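January 2022

Up early, frost on the inside of the kitchen window again. Walked in by the canal because the bus had not come, and got to the workshop before anyone had put the heating on.

Trinidad had left the overnight log open for me. The arm stopped at pick 424 with a grip force fault and stayed stopped until she came in and cleared it. That makes three of these since we fitted the new fingers. The first two I put down to my own settings. I am less sure now.

Spent the morning going back through the numbers. When the fingers close on something stiff, like an apple or a tin, the force reading climbs and settles and the arm lifts. With a crisp bag it climbs, drops as the air moves to the other end of the bag, then climbs again. The controller takes the drop to mean it has lost the object, so it squeezes harder. Then it sees too much force and trips. When it trips it is supposed to hold still with whatever it has got. Last night it did not hold. It opened, then closed again at full speed with no command from us that I can find. That is the part I don't like. A burst bag is only a mess to sweep up, but Marjorie had her hand on that cabinet yesterday afternoon, moving the fruit back.

I told Marjorie Ackroyd before lunch, as she signs off the cell. She read the log twice, asked whether the stop button had been tested this month (it had, on the 8th) and said no one is to reach over the top with the motors live until we know why. Fair enough. She has put tape on the floor and a card on the key switch. Resetting by hand now means power down, wait, move things, power up, and it takes an age.

Ran it slowly in the afternoon with the speed limit down and all of us behind the tape. Same bags as last night plus one apple. 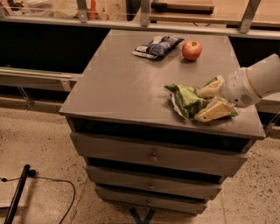 Slow run, afternoon. Green bag in the fingers, blue bag and apple further back.

Got the fault on the fourth try, with error code 1837, the same as overnight. The fingers opened and shut again by themselves, slowly this time because of the limit, and Trinidad caught it on the trace. The close command is not coming from our program at all. It comes from the gripper's own recovery routine, which retries the grasp after a fault unless you tell it not to. The old fingers were on older firmware without it. Neither of us had read that far into the notes from Skostholm. I should have done, I was the one who loaded the update.

Switched the retry off and did another dozen slow ones. Two faults, and both times it held still as it should. It still trips on the bags, so the first problem is where it was, but I can live with that for now.

Wrote it up as a near miss and sent it to Benítez at the Tesmont site, who have the same gripper and may have the same setting. No answer by the time I left.

Tomorrow: 300 cycles at low speed, nobody inside the tape, then ask Marjorie about taking the card off. Also must ring the dentist.

Home by seven. Soup, and the end of the bread.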